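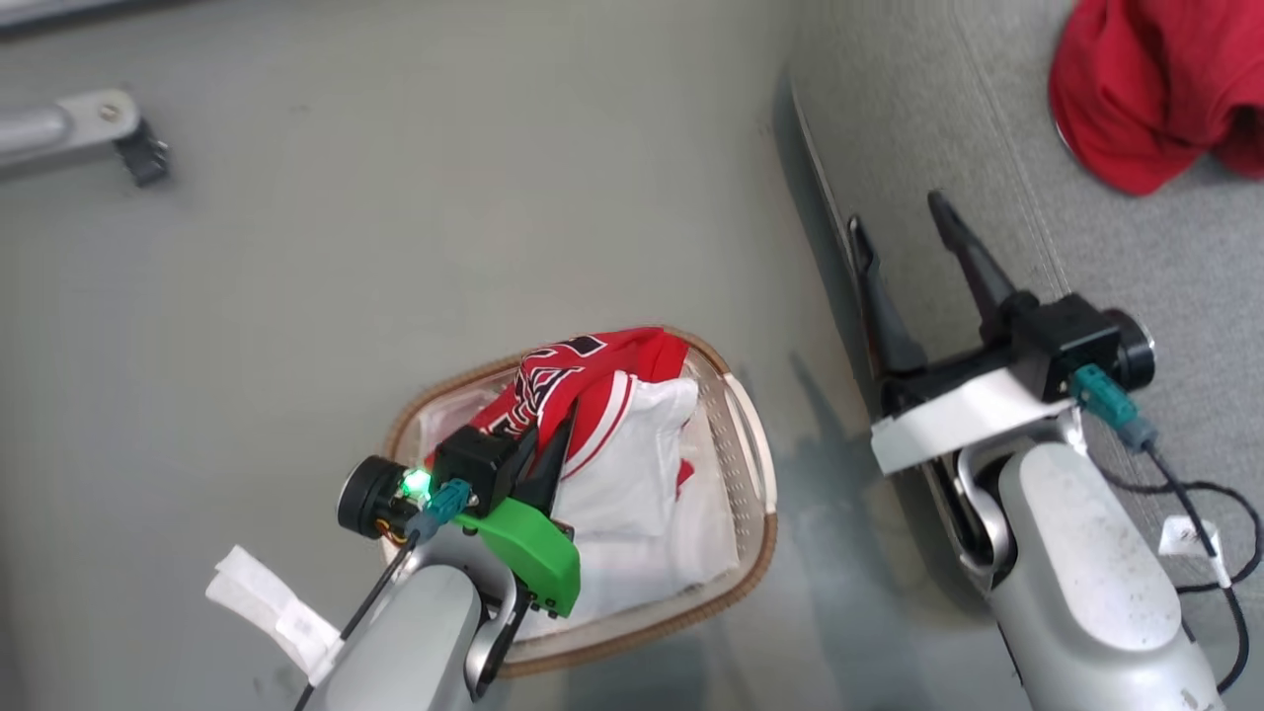

Wayne Hebden has been walking past the old Bramwell building in Trellville since he was a boy, and he still slows down when he gets to the corner. "My mum used to bring me in for school shoes," he tells me over a pot of tea in the ground floor café. "There was a man on the door in a long coat, and I was frightened to death of him. I don't suppose he ever said a cross word to anyone."

These days he is the project architect for its conversion into offices, a job that has taken up most of his working life for longer than he cares to admit, and he talks about the place with the sort of fondness other people keep for an elderly aunt. The department store shut its doors many years ago and the upper floors stood empty for a long while after that, with pigeons in the tea room and buckets on the main stairs. When the practice first surveyed it they found 358 windows, and 85 of those had to be made again from scratch.

"I'd have liked to save more of them," he says, stirring his tea (he had stirred it twice already). "You'd put your thumb on the sill and it would go straight in. But we kept every scrap of the old glass we could, and if you stand on the second floor at four in the afternoon you can tell which panes are the old ones, they've got that lovely wobble in them."

It was the windows that brought in Iason Tzanetos, an engineer who had come to Trellville from Sudeo's office in Trasville for what he thought would be a short visit. He joins us halfway through the pot, still in his boots, and helps himself to the last of the shortbread. His task was to get daylight down into the middle of a very deep building, and his answer was to open up the old lift hall and put a glass roof on top of it.

"Wayne did not speak to me for two days," he says cheerfully.

"It was one day," says Hebden. "And I had a cold."

They both laugh, but I gather it was a real argument at the time. Hebden wanted to keep the lift hall ceiling, a rather grand piece of plasterwork with fruit and ribbons all round the edge. In the end the edge stayed and the flat part in the middle came out, and the sun now reaches the reception desk for a good part of the morning. Tzanetos would have gone wider. Hebden would have gone narrower, and says so again as we walk through it.

The first tenants moved into the third floor in January, and there are 17 firms in the building now, most of them small. I ask whether people in the town mind that it isn't a shop any more. Hebden thinks about this for some time.

"Some do. A lady of 90 came to the open morning, she'd worked in haberdashery, and she went straight up to the first floor and told me I'd put the kitchen where the ribbon counter was. She was quite right, I checked it on the drawings. So there's a ribbon pattern on the kitchen tiles now. It was a bit late to move the kitchen."

The roof terrace is next, once the parapet has been repaired, and the two of them are already disagreeing about the railings.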